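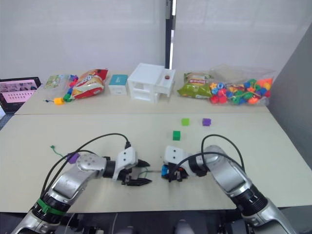 How to clear out a shared craft and snack table (and keep it clear)

Updated 1/6/25

Quick one today, I'm between school runs. Several of you asked how we sort the big table at the after-school club without losing a whole evening to it. Same method works at home, kitchen table, whatever.

You need:
Two washing-up bowls or boxes, any size
A roll of masking tape and a marker
A bin bag
Damp cloth, dry cloth
A timer - phone is fine

Step 1. Pick one end

Start at the end nearest the bin. Don't start in the middle, you'll only shove stuff to both sides and have to move it twice. I did this for years.

Step 2. Rubbish first

Seven minutes on the timer. Empty wrappers, dried-up pens, bits of card smaller than your hand. Test pens on the back of an envelope, not on the table (Lindalva, looking at you). If the timer goes off, stop and move on anyway.

Step 3. Two boxes

One box is "lives here". The other is "lives somewhere else". Write it on the tape, stick the tape on the front. No third box. A third box is where everything goes to die. Mirela Lins tried a "maybe" box in March and it's still under her stairs with the lid taped down.

Can't decide? It lives somewhere else.

Step 4. Food

Food goes in one place only. Open packets get folded over twice and pegged, or tipped into a tub with a lid. Write the date you opened it on a bit of tape. Anything with no date and a soft crunch goes in the bin.

Keep food away from glue and paint. Sounds obvious, but small children will put a bead in a bag of crisps and then eat the crisps. Check for nuts before anything goes out on a shared table - read the packet every time, recipes change.

Step 5. Small bits

Beads, buttons, counters, tiny wheels. Don't sort by colour, it never lasts past teatime. Sort by size of hole or just by "rolls" and "doesn't roll". Janaína's jar of 2,000 beads got sorted by colour once, took her most of a weekend and was one big mix agian by the Monday club. Sorry, by the next club.

Lidded tubs, see-through if you've got them. Takeaway tubs are fine once they've been through a hot wash.

Step 6. Wipe

Damp cloth first, long strokes towards you, then dry. For dried glue lay the wet cloth on top and leave it while you do something else. Then scrape with an old bank card. No knives. Felt tip on a pale top - tiny dab of toothpaste, rub, rinse. Try a corner first, some finishes go dull.

Step 7. Put back less than you took off

Half of the "lives here" box goes back on the table. The rest goes on a shelf and gets swapped over when they start moaning they're bored. They think it's all new. Lovely.

Keeping it that way

Empty the "somewhere else" box the same day. Even if that just means walking round dumping things in bedrooms.
Two-minute tidy before anyone leaves. Everyone does it, parents too.
New thing comes in, old thing goes out.

Wagner Arruda asked about drawer units underneath. Can't say I reccomend them, they fill up and you never see the bottom again. Open shelf is better.

Right, got to run. Post on getting wax crayon out of a carpet is next, if I ever find the iron.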